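Herstead Automation Boards > Cells and Setup > Gripper hits cube in the sim, misses in the real cell

fulvio_p
April 2021
Inherited a Cai cell with a parallel-jaw gripper and a Flirnow controller. Before I let it near anything I paid for, I'm working out the pick in simulation. The pick is a cube. A child could do it. I've been at it for 28 evenings.

My tool offset in Z is set to 204 mm, copied off a sticky note inside the cabinet door. Approach height is 100 above the table.
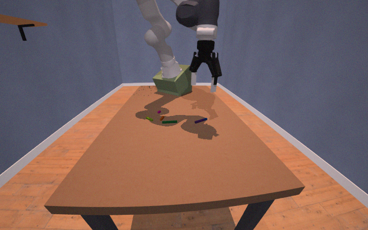 Sim view, jaws open, green cube at the far end of the table.

Does that offset sound right to anyone?

hekden_refugee
A sticky note is not a calibration. Measure flange to fingertip yourself, then touch off on a fixed point from a few different angles. If the tip wanders, your number is wrong.

Also move those little colored pieces off the table until the cube works. One problem at a time.

gantry_gus
Disagree on the pieces. Leave them in, he has to deal with clutter sooner or later. I'd look at the fingers first. The right one looks lower than the left to me, though it could be the angle.

fulvio_p
I saw that too and decided it was the angle. I have decided many things were the angle.

Edileuza Sales
Check which fingers the model was built with. Hekden sold a short set and a long set, and the old Flirnow library only had the short ones. Mine ran 500 cycles before I noticed — and I wrote the checklist.

gantry_gus
Still say fingers.

hekden_refugee
She just said fingers, Gus. Measure the tool.

fulvio_p
Calipers are out. Sticky note is in the trash. Will post the new offset tonight.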